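Project report, teaching by hand vs. teaching by remote

Goal – get the Rovusum arm to pick up small flat things from a counter after being shown how by a person. Two ways of showing it. First by hand, so you grab the arm and move it through the pick yourself. Second by remote, using the Felley controller from across the bench.

Hand guiding first. Easy to learn, took one afternoon. Trouble is your own arm gets in the wrist camera view, and half the recordings had a sleeve in them. Threw those out. Kept 100.

Remote was slower at the start. Everybody overshot. No feel for how hard the fingers press, so you go by the camera only. Got better after Tuesday when we turned the speed down. Those recordings are cleaner and we ended up using them for most of the training. Target was 1,000, we did not get there.

Flat objects were the worst part. A block is fine, you just close. With a wallet the tips have to come down on both sides and low enough to catch the edge, and if you are a bit high they slide over the top. Also the thing has to be narrower than the opening where you grab it, so the angle matters alot. We tried 3 start angles per object and 2 people driving.

Things we would change:
Write down the start angle every time (we didnt, at first)
Matte objects before shiny ones – glare on plastic made it hard to judge the edge
Shorter sessions, hands get tired on the sticks

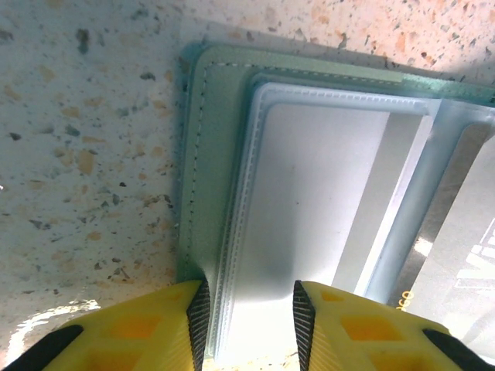

Group 3, Amoah Building robot lab | Bostell Technical College | June

Green wallet on the speckled counter, yellow fingers at its lower edge. Next group should start with this object and the remote, recordings are on the shared drive under "flat".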